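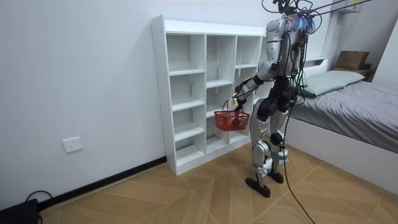 The case for an empty cubby

Open cube shelving is sold on the strength of what it looks like full. The catalog picture shows a folded throw in one compartment, a plant in the next, nine paperbacks leaning left in a third. Buyers take the unit home and try to reproduce the picture, and within a season every compartment holds something, most of it with no other home. My position is that an open unit in a small bedroom should be fitted, emptied and left empty for a while before anything is assigned to it, and that a portion of it should stay empty after that.

I have held this view since 2002, when I started writing about household storage, and I have been told regularly that it is impractical. The strongest form of the objection came from Lotte Nijs, who fits out rental rooms and has to make every one of them work for a tenant with two suitcases and no closet. Her argument is that floor area in a small room is expensive, that a shelving unit occupies some of it permanently, and that an empty compartment is floor area paid for and not used. On arithmetic alone she is correct.

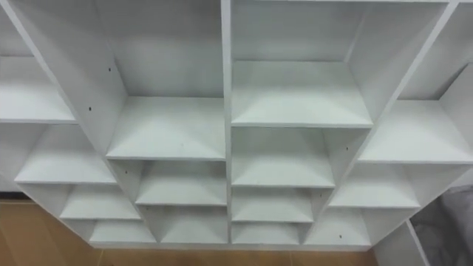

The arithmetic leaves out retrieval. A compartment is used twice for every object it holds, once to put the object in and once to take it out, and the second operation is the one that fails. In a closed cupboard the failure is hidden. In an open unit at full capacity it takes the form of a stack in front of a stack, and removing the rear item requires moving the front one to a surface. If every surface is also full, the front item goes on the floor or the bed. Rooms become untidy during retrieval far more often than during storage, and most advice on tidying deals only with storage.

A free compartment works as the surface for that intermediate step. It should be between waist and shoulder height, it should be the width of the largest item stored nearby, and it should return to empty at the end of the operation. I would hold one compartment in reserve in a narrow unit and two in a wide one. A unit that can't spare one is already overloaded, and adding a second unit will only postpone the sorting.

There is a related dispute over whether the grid should be regular. Manufacturers who sell matching boxes prefer it regular, for obvious reasons. The Vurken system, which I used for several years, had square openings 400 mm on a side throughout, and the boxes fitted so closely that they had to be pulled out with a hooked finger. The Skavedia range went the other way, with staggered shelves and no box that suited more than half the openings. I disliked it when it arrived and now think it was the better design.

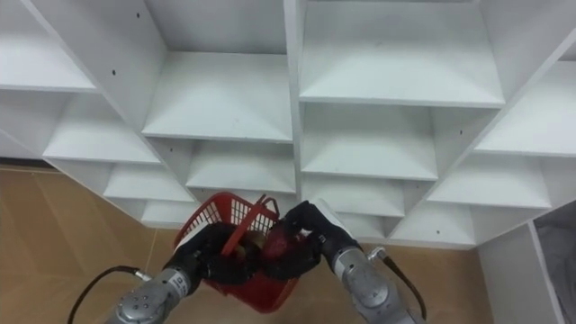
Adjustment is where most owners stop too early. They assemble the unit in whatever arrangement the leaflet shows on its cover and never alter it, even where the maker has allowed for other positions. Before loading, it is worth looking at the inside faces of the uprights. Small dark holes in white panels, the kind drilled for shelf pins or screws, are easy to overlook once there is a row of books against them, and on some units they are the only indication that a board could sit elsewhere. Whether a given hole takes a pin or only a fixing screw depends on the model, and the leaflet should settle it. If the boards do move, move them while the unit is bare. I have watched people attempt it with one side loaded, and the outcome is a divider under uneven pressure and a pin that will not seat.

Seul-gi Woo, who edited the first version of this column, objected that offset shelves look disorderly before anything is put on them. I accept that they look less calm in a photograph. In use, the offset breaks up the long horizontal line that invites people to fill a row from end to end. A row with a step in it gets treated as two short shelves, and two short shelves are each easier to keep to a purpose.

The purpose matters more than the container. Boxes, trays and inserts are sold as organization, and a box does organize in the limited sense that it hides disorder from the front. The Manalo fabric box I kept for gloves held gloves for one winter and everything else after that. An object standing alone on a board has to justify its position each time someone walks past. An object in a box does not, and it may stay there for years.

I do make an exception for carrying. An open basket with a handle is useful for collecting things from around the room and bringing them to the shelves, provided that it leaves again once it has been unloaded. Parked in a compartment, it becomes another box. The perforated kind has the advantage that the contents can be checked through the sides, and anything that has been riding around in it for a week will be noticed.
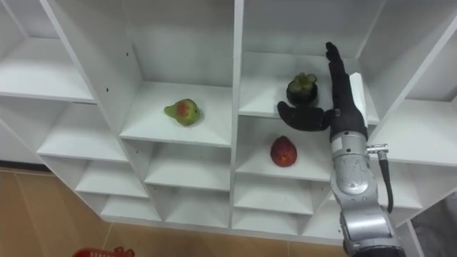 Spacing is the part of my argument that meets the most resistance, and it is also the easiest to test at home. Take a few objects that differ in shape and color, give each its own compartment, and note how long it takes to find a named one from the doorway. Fruit does well for this. With a yellow-green pear-shaped fruit on one shelf, a mangosteen in an upper cubby and a red egg-shaped fruit in the one directly beneath it, each is identified at a glance, and a hand can go in beside any of them without disturbing another. Put all of them in one bowl with a dozen more and the search begins with lifting. The same applies to chargers, medicine and keys, which people persist in grouping by category in one deep container when they would be better served by one shallow board apiece.

The test also shows the limit of the method. Separate compartments suit objects that are used often and individually. They do not suit spare bedding, which should be compressed and put somewhere out of reach, and they do not suit paper, for which a shelf of any kind is a poor choice. My own Sasance unit is 1000 mm wide and holds no paper at all. Its lower row carries shoes, its middle row carries things used daily, and the compartment at elbow height is kept clear. When something has been in the clear compartment overnight, I move it before breakfast.

Nijs still fills hers. She has recently agreed to leave one opening free in the rooms she lets by the month, at the top left, where the tenant cannot comfortably reach it. I consider that the wrong opening, and have written to her about it.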